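Skiscombe Memory Clinic
Frequently asked questions about referral and assessment

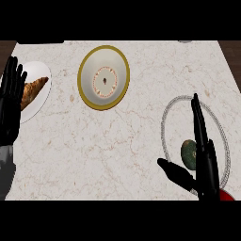

The answers on this page apply to adults registered with a GP practice in the Skiscombe or Clolstead area. They cover first referrals only. People already under follow-up should use the number on their appointment letter.

Who can be referred?

Any adult with a change in memory, language, planning or behaviour that has lasted six months or more. There is no lower age limit above 18. Patients under 65 are seen in the same clinic but are booked with Dr Chiyo Mizuno, who runs the younger-onset list.

Can I refer myself?

No. Referrals come from a GP, a hospital ward or a community mental health team. If your GP has declined to refer you, ask for the reason to be recorded in your notes. You can request a second opinion within the practice.

What has to be done before the referral is accepted?

The practice must send the following:
Full blood count, kidney, liver and thyroid function, calcium, glucose, vitamin B12 and folate, all taken within the last three months
A current medication list, including anything bought over the counter
A short cognitive test score, with the name of the test used
A note of any hearing or sight problem

Incomplete referrals are returned to the practice. The waiting time is counted from the date the complete referral arrives.

I forget names and lose my keys. Is that enough for a referral?

Usually not on its own. Slower recall of names is common with age, and is also seen with poor sleep, low mood, anxiety, heavy alcohol use and some medicines. Changes that should be discussed with a GP include getting lost on a familiar route, repeating the same question within a short time, new difficulty handling money, and changes in personality noticed by other people.

How long does the first appointment take?

Allow two hours. The nurse-led part comes first and includes blood pressure, weight, a medication review and an interview about daily activities. The cognitive assessment follows. Most patients are given a longer test marked out of 100. The score is adjusted for first language and years of schooling where the test manual permits it.

Is there a pass mark?

No single score makes or excludes a diagnosis. Two people with the same total can have quite different patterns across the sections, and the pattern carries more weight than the total.

Should I bring someone with me?

Yes, if you can. A relative or friend who has known you for several years is best. With your consent they will be interviewed separately by Siebe Declercq or another of the clinic nurses. If no one can attend, a telephone interview can be arranged beforehand.

Will I have a brain scan?

Most patients have either a CT or an MRI scan. MRI is preferred, but CT is used for people with certain pacemakers or metal implants and for those who cannot lie still for long. Scans are done at the Clolstead site, normally within 34 days of the first appointment. A scan is used mainly to rule out other causes and to look for patterns of shrinkage or blood vessel damage. A normal scan does not exclude early disease.

Both my parents had dementia. Can I have a genetic test?

Testing is offered only where the family history suggests a single-gene cause, which is rare and generally starts before the age of 65. The clinic does not test for APOE. Carrying the e4 form raises the risk of Alzheimer's disease but does not predict who will develop it - many carriers never do, and many patients with the disease are not carriers. Questions about family history can be sent to Jolien Geerts, genetic counsellor, through the clinic office.

Do I have to stop driving?

Not because of a referral. If a diagnosis of dementia is made, you must inform the DVLA and your insurer. The clinician will tell you on the day if you should stop driving in the meantime.

How and when are results given?

In person, at a second appointment, after the team has reviewed all results together. A letter goes to you and your GP within eight working days of that appointment. Results are not given by telephone or email.

Can I take part in research?

Ask at either appointment. Nnamdi Ogundipe keeps the list of open studies and will check whether you are eligible. Taking part, declining or withdrawing has no effect on your care.

How do I change an appointment?

Ring the clinic office on extension 424 at least two working days beforehand. Patients who miss two first appointments without contact are discharged to their GP - a new referral is then needed.

Page last reviewed 21st July. Next review due in September.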